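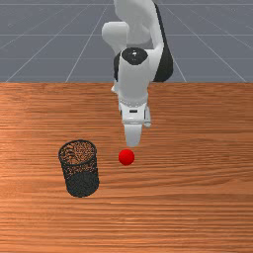 4.2 Simulated ball-to-basket task

Figure 3 shows the simulated workspace with the gripper open over the red ball and the mesh wastebasket standing off to one side. The task is to grasp the ball, carry it over the rim of the basket and release it. We chose it to test the planner and the grasp controller together, as an error in either one tends to show up at the rim.

The planner receives the ball position and the basket pose from the simulator and returns a joint path in three segments: descend, transfer and release. Each segment is planned on its own with a limit of 500 ms. If the transfer segment fails, the planner raises the midpoint and tries again, up to four times. The basket is treated as a solid cylinder for collision checks. An earlier version used the full mesh wall, and most of the planning time went into testing contacts with the wire.

Paths are passed to Keren, our control layer, which tracks them with a joint-space impedance controller. Keren also decides when the fingers close. It waits until the hand velocity falls below a threshold, then closes until the force on both fingers is steady. We did not tune the gains separately for this task; they are the ones from Section 4.1.

We ran 3,538 episodes with the ball and basket placed at random within reach of the arm. Placements with the ball touching the basket were rejected and drawn again. Of the completed runs, 585 ended with the ball outside the basket. We replayed 30 of these by hand. The most common fault was an early release, with the fingers opening while the hand was still moving sideways. The ball then struck the rim and rolled onto the table. Section 5 describes the change to the release condition and repeats the test with the same random seeds.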